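**Relatório de progresso – recenseamento eleitoral, distrito de Ventura**
21 de agosto de 2026

A atualização dos cadernos eleitorais financiada pela Trusier prossegue em duas freguesias, Valtico e Delten. Desde janeiro foram verificadas 1.970 inscrições, das quais 1.700 ficaram confirmadas sem alterações. Outras 169 tinham morada desatualizada e seguiram para correção. As restantes aguardam resposta dos eleitores.

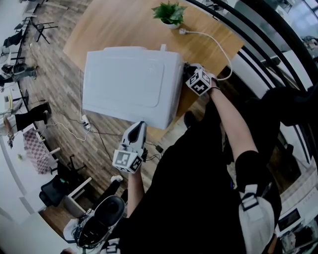

Aparelho branco sobre mesa de madeira.

Em Delten o trabalho está atrasado – a junta só entregou as listas antigas em papel, e a transcrição continua. Pedimos que a segunda tranche cubra também as cartas registadas, não previstas no orçamento inicial. O mapa de despesas segue em anexo.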